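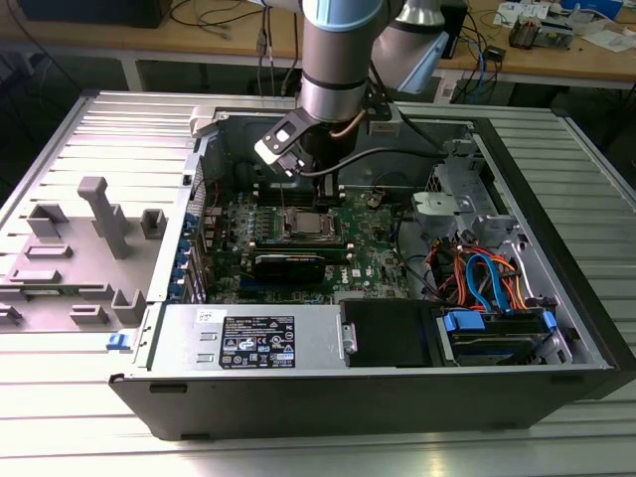
Dell tower on the slotted table, side panel off.

Monday, a bit after 4 p.m.

Search notebook, picking up from where I left the Kaimal site before lunch. I meant to write this up in tidy order and I'm going to fail, so bear with me if you're reading along.

The crawl of the Kaimal store finished while I was eating. 93 URLs came back as indexable in the lamp section, which surprised me, as the section only sells 27 lamps. I went through the list by hand with a cup of tea and most of the extras are the color filter pages – every time a shopper clicks "brass" or "white" the store makes a new address, and every one of those addresses carries a canonical tag pointing at itself. So the brass page says it's the real page, and the white page says it's the real page, and the poor category page sits in the middle of them all saying the same thing. No wonder the wrong one keeps turning up for the plain "reading lamps" query.

I changed the template on the staging copy so filtered pages point back to the parent category. Took longer than it should have, mainly my own fault (I edited the mobile template first and sat there refreshing the desktop one, wondering why nothing moved). Recrawled staging with Flokico on the same settings as this morning. Filter pages now all show the category as canonical. The sort-by-price addresses are still self-referencing, and I haven't found where those get their tag from. It isn't the category template. Possibly the search module, which has its own header file. To look at tomorrow, with fresh eyes and more tea.

One thing to watch for: the brass filter page has picked up links from a couple of decorating blogs over the years, good ones too, and I'd hate to throw that away. I'm leaning toward giving brass a proper page of its own with a real paragraph of text and a fixed address, and leaving the other colors folded in. I would like a second opinion on this before it goes live, so if you have feelings about brass lamps please write them in the margin!
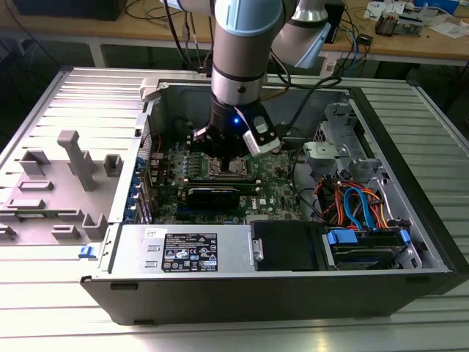 Titles next. The store prints the shop name at the front of every title, then the category, then the product, so by the time you reach the words a person would type, the title is mostly used up. I rewrote 50 of them in the spreadsheet with the product first and the shop name last. I tried to keep them sounding like something you'd say out loud to a customer. A few are still clumsy, especially the clip-on ones, where the maker's own product names are nearly identical and I ran out of ways to tell them apart. Marked in yellow. Anyone who has a better idea is welcome to type right over mine.

Zindimside, briefly, as I promised I'd keep both in the same notebook. Their internal links are in much nicer shape than I remembered from June. The guides point to the service pages and the service pages point back. There are 2 orphans, the parking page and the old winter offers page. Parking just needs a link from the contact page. Winter offers I would redirect, but I want to ask them first, as they may be planning to use it again.

The rank tracker in Ploltik is showing both sites with a dip over the weekend. I'm not reading anything into that yet. The tracker was switched from the city location to the whole country last week and I don't think the old numbers and the new ones belong on the same chart at all. I've put a note on the graph so we don't frighten ourselves with it later on.

Left to do on Kaimal:
find the sort-by-price tag
decide on brass
yellow titles
resubmit the sitemap once the template is live, and check that filter pages are out of it

Staging password is the same as before. The crawl exports are in the shared folder, morning and afternoon saved separately. Please don't overwrite the morning one, I'd like to compare the two again after the sort pages are fixed.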